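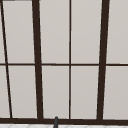
Before you settle your Zamaline shade into its brackets, take a moment to choose the right spot for it, as a little patience now will save you a second trip up the stepladder. Measure the opening at the top, the middle and the bottom, and write down the smallest number. On a window with dark brown bars and pale grey panes, either the Daseck (our deep brown) or the softer Rothe colour will sit nicely, and the heavy sill bar makes a good resting line for the bottom rail.

Fitting the shade

1. Lay out the 4 brackets and check them against the parts card.
2. Mark your screw holes in pencil, using a level (please don't trust your eye, even if it's a very good one!).
3. Drill the holes and fasten the brackets snugly.
4. Click the headrail in, back edge first, then lower the shade slowly.

Note: Shades wider than 3000 mm need a second pair of hands, so do ask a neighbour.

Caution: Keep all cords well out of reach of children and pets. Fasten the cord cleat before you use the shade.

Spare brackets are part no. 3456.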